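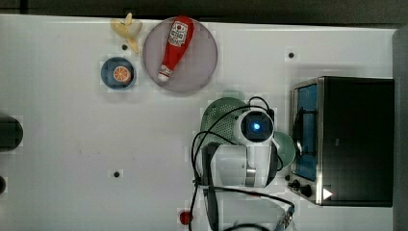 3.2 How a small kitchen comes to be laid out

What pleased us most in this part of the study was how quickly a bare white tabletop turns into a kitchen. Give people a few dishes and some play food and they begin to make decisions that any cook would recognise: what deserves a plate, what belongs in a bowl, what can simply lie on the worktop until it is wanted. We collected 2516 layouts in all, and 2428 of them could be coded in full under the scheme that Arsen Yatsenko first drew up for the Braltach pilot.

The coding is kept simple on purpose. For each layout we note which foods sit in or on a dish, which lie on the bare table, and which dishes have been left without food. A food that only touches the rim of a plate is counted as being on the table. This last rule caused more friendly argument than anything else in the project – the first coders at Prarkow wanted a third group for "leaning" foods – but it held up well once everyone had practised on the same set of layouts.
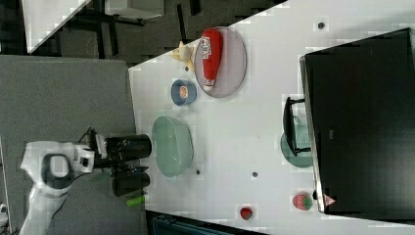 Size turned out to be a weaker guide than we had expected. A small piece of food was often given a small bowl, and that pairing is easy to understand, yet bottles were a lovely surprise. In 411 of the coded layouts a sauce bottle was laid down across a plate, although there was plenty of clear table to stand it on. We had thought of the ketchup as a thing that goes beside the food. Many of our layouts treat it as the thing being served.

Fruit behaved differently again. Slices went into bowls far more readily than whole or peeled fruit, which tended to stay on the table close to a dish. Colanders form a group of their own, and we find them the most interesting of the lot: they are open like a bowl, but people seem to think of them as a step on the way to somewhere else. We therefore record them as dishes and mark them separately, following the Ververidis lists.
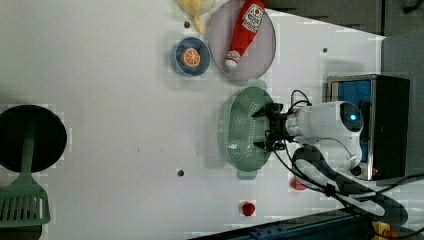 Figure 4. Layout with the ketchup bottle lying across the large plate, an orange slice in the small blue bowl, and the green oval colander below the plate.

The layout in Figure 4 is coded as two foods on dishes (bottle, orange slice) and the banana as on the table. Sauces count as foods throughout. The same codes were used for the second round at Brirnville, begun in November, where the plates were larger and the colander was offered from the start. We return to that round in Section 3.4.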